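I keep a log of talk show and news panel episodes, and this is the README for it. It began as a text file for settling arguments about who was on which show when, then it got out of hand, and now it's a proper dataset with columns and everything!

The show I care about most is *Britgate Tonight*, so that's where the coverage is best. *The Besano Hour* is in there too, plus the odd bits of *Kingi Late* I managed to catch before they moved it to a slot when I'm asleep.

## What's in it

- `episodes.csv` has 1,817 rows, one per broadcast, repeats left out
- `guests.csv` has 3,203 rows, one per guest appearance (so the same face turns up again and again, especially in award season)
- `segments.csv` is patchy before the Britgate studio move, sorry
- `notes/` is my own waffle, episode by episode, and you can safely ignore it

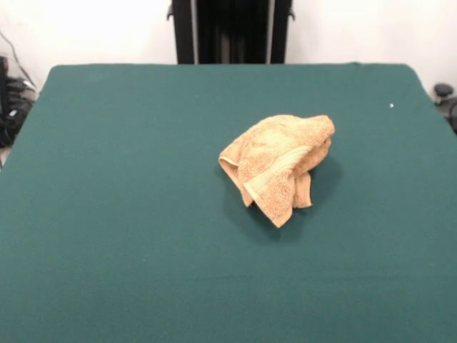 ## Columns people ask about

`host_sub` is `y` if somebody was filling in for the regular presenter. If the regular one came back halfway through (it has happened, and it was brilliant telly) I put `part`.

`guest_type` is one of `actor`, `music`, `politics`, `author`, `public` or `other`. I went back and forth over chefs for ages. They're `other`. If they've come on to plug a book they're `author`, even when they cook something.

`tone` is my opinion and nothing more! I score it from 0 to 100, where 0 is a very sad interview and 100 is everyone falling off the sofa. Please don't build anything serious on it.

## How I fill it in

I watch, I type, I check the guest names against the closing credits. When the credits get squashed into a corner for a trailer I use the listings page, and those rows have `source` set to `listing`. Spellings from the listings are a bit hit and miss, so double-check them before you go searching for anyone.

Times are UK local time, start of programme, taken from when the titles roll. *The Besano Hour* nearly always starts a few minutes late and I've kept it that way.

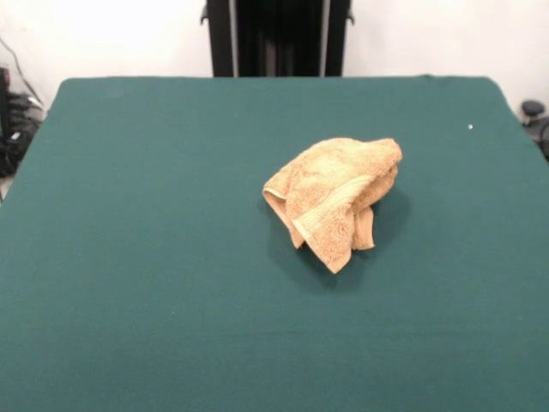

*Tan towel on green.*

## Known problems

- There are 19 Besano episodes with no guest list at all. My recorder filled up over October and I've never found them again.
- *Kingi Late* changed its name for one series and changed back. Both names are under `show_id` 3.
- Music guests who only played over the credits are sometimes missing. I used to switch off early, which I now regret.
- Accents in names went funny in an old export. I think I've caught them all, but shout if you spot one.

## Using it

Help yourself for anything non-commercial, and a mention would be lovely. The files are plain UTF-8 with commas, and they open fine in a spreadsheet. There's also a little script called `sillitance.py` that joins the guests to the episodes and prints a tidy list for whichever name you give it.

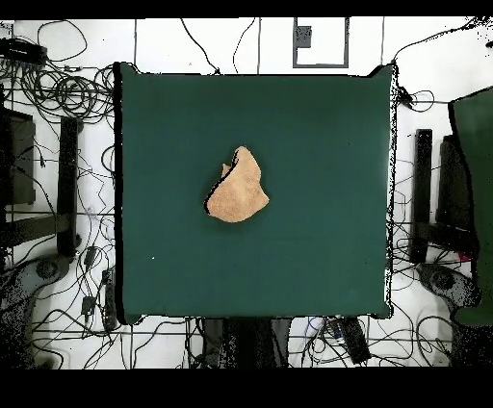

**Why don't the guest counts match the ones on the fan wiki?**

The wiki counts a double act as a single guest and I count each person, so my totals come out higher. It also leaves out people who only appeared by video link, and I keep those in, with `remote` set to `y`.

## Corrections

Open an issue with the show, the episode number and what's wrong. A link to a clip helps loads, though I'll take your word for spellings. New episodes go in when I've caught up with my recordings, usually in one big batch.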